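Folding in a Good Light: Cloths, Creases and One Long Table at Follum
Project report, Textiles and Interiors, second year
Birholm College
Handed in 2021-07-02

1. What we set out to do

Our group of four chose folding. When we told the rest of the course there was some laughing, and then people kept coming up to us for weeks to show us how they fold a tea towel, so we think we picked well. Everybody folds things and almost everybody was taught by somebody at home, and the differences are huge!

The question in our project plan was: how do the table and the light in a room affect the way people fold soft cloths? We wanted to look at three parts of this, which were the height and surface of the table, where the daylight comes from, and the order in which a person makes the folds. Ironing was left out from the start. So were fitted sheets, which deserve a report of their own (and possibly a whole degree).

2. The place

We worked at Follum, the house on the edge of the college grounds where cloths and towels from the teaching kitchens and the treatment rooms are sorted. In a normal week 400 cloths pass through. Most of them are folded standing up in a narrow corridor, on top of a chest freezer, under a strip light. It works, and the staff are very fast at it, but the finished piles lean and one person always has to stand aside when the door opens.

For the project we were given the use of a room upstairs with a big window and a pale wood table. We liked the room from the first afternoon. The table has a smooth top and is low enough to sit at. The other furniture is dark blue, and with pale walls all round, the room feels calm to work in for several hours at a time. People went on using the rest of it while we were busy, and that suited us, as a folding room in real life is never quiet.

The light is the big thing. On a bright day it comes straight in over the table and one part of the wood turns nearly white. In other places the wood goes warm, almost peach. We had expected "near the window" to be the best answer to everything, and a good part of this report is about how that idea changed.

3. The cloths

We used cloths from the Mosteck range that the college buys, in light blue. There is a white version too, and we did some early trials with it, but on a pale table in strong light a white cloth more or less vanishes. The blue was much kinder. In the blue you can read the creases: the tops of the folds go nearly white and the wrinkles underneath stay a proper blue, so your eye finds the edge quickly.

Each cloth had been through the wash enough times to be soft. We mention this as new ones behave quite differently. They are stiff and springy, and a fold made in a new cloth opens again while you reach for the next. Ours flopped. A soft cloth dropped on the table makes a heap with a peak in it, and the first job for the folder is to find a corner in there somewhere.

4. How we worked

All the trials began with a cloth put down crumpled. We wrote out five ways of folding, tried them ourselves until we stopped mixing them up, and then did 100 folds for the main record, shared out between us. After each one we noted whether the corners met, whether the pile stayed up, and anything the folder wanted to say. That last column was added by hand after the first morning and became our favourite part of the record sheet.

The five ways were:

Halves: in half, in half again, and once more if needed.
Thirds: long sides to the middle, one over the other, then in half.
Roll: in half and rolled up from the short end.
Shop fold: sides to the back, then bottom to top.
Kitchen fold: whatever your hands do when you are talking to someone.

The kitchen fold was meant as a joke and stayed in. It did very well.

We also moved the cloth about on the table, so that it was sometimes in the strongest light and sometimes out of it, and we changed sides so that the window was behind us, in front of us or to one side.

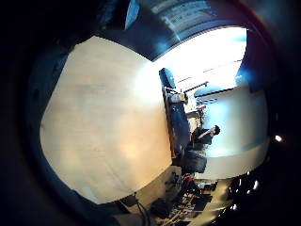
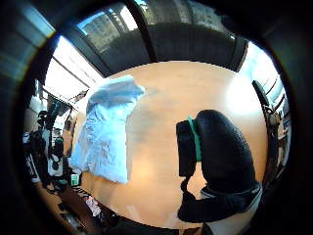
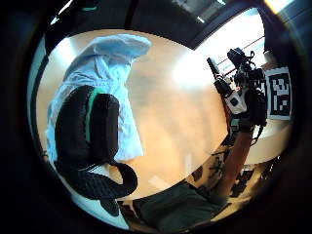

Figures 1 to 3. The pale table top in bright light, upstairs at Follum. The light blue cloth is in Figures 2 and 3.

5. What we found

5.1 The surface

A smooth table is lovely for the first half of a fold and a bit annoying for the second. The cloth slides easily, so you can pull it out flat with a single tug at each corner. But when you bring one edge over to meet the other, the bottom layer often comes along too. On the freezer lid at Rana, the college's other building, where we did a short comparison, it was worse still. Laying a forearm along the near edge of the cloth held it in place nicely. We all started doing this without agreeing on it.

The size of the table mattered more than we thought it would. With space on both sides, people put the heap on one side and the finished pile on the other and work across. In the corridor downstairs the heap and the pile are practically on top of each other, and folded cloths get swept back in with the crumpled ones.

5.2 The light

Facing the window was tiring. The glare on the wood sits exactly where you want to look, and after a while we were leaning sideways to see the far edge of the cloth. With the window behind us, our own shadows fell across the work. Having the window to one side was the favourite of the whole group. The creases show up best then, and the edges are easy to follow.

We had a long argument about dull days. Two of us found them better for folding (no glare at all) and two found that the layers were harder to tell apart. We did not settle it, and our notes from the cloudy afternoon are too thin to help.

5.3 The folds

Thirds made the best piles, without question. They stand up and look handsome, and the cut edges are hidden inside. Halves were easiest to learn, but the pile gets fat on one side where all the folded edges lie together, and it leans. Turning every second cloth round cures this. The roll was great fun, and it is a good one for a basket, but useless on a shelf.

The shop fold needs a firmer cloth. With our soft ones the sides crept out again at the back and we could not see it happening. We would like to try it with the new, stiff cloths.

6. Things we would do differently

We should have written down the height of the table against the height of each folder. Our shortest member was comfortable from the start and our tallest had a sore back by the end of the first session, and that is as much as we can say about it.

We should also have practised more before starting the record. The early sheets are full of thirds that turned into halves midway, marked with a question mark.

Timing was dropped after one go. As soon as there was a clock, everybody rushed and the corners went everywhere.

7. Suggestions for Follum

Move the folding upstairs on at least some days, with the table turned so that the window is at the folder's side. Hang a thin blind for July, when the sun is strong. Lay a cotton sheet over half the table to stop the lower layer slipping, and leave the other half bare for the finished piles. Keep to thirds for anything that goes on a shelf.

The staff have already asked for a copy of the page on thirds, and we have pinned it up over the freezer for now.

Appendix A: record sheets, main trial
Appendix B: drawings of the five folds
Appendix C: comments column, typed out in full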